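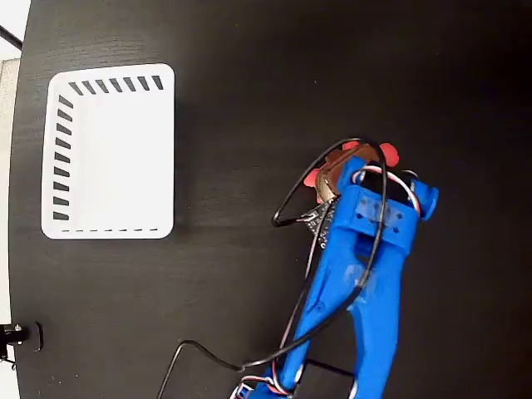
In Praise of the Tray
By Rokeya Talukder

I have owned a round black table for nine years now, and I love it dearly, but I will say this for the plain white tray – it has done more for my peace of mind than the table ever did. A dark tabletop swallows things. Put down a button or an earring on a Friday evening and you may well be on your knees with a flashlight by bedtime.

A tray gives small things a place to be. I like one with rounded corners and a little raised rim, and I don't mind some printing along the sides, so long as the middle is left blank. My friend Wubit Jemal, over in Clandton, thinks I am making far too much of this and sorts her beads straight onto the wood, bless her. We have been arguing it over tea for years, and I expect we'll be at it again in December, when I plan to give her a tray whether she wants one or not.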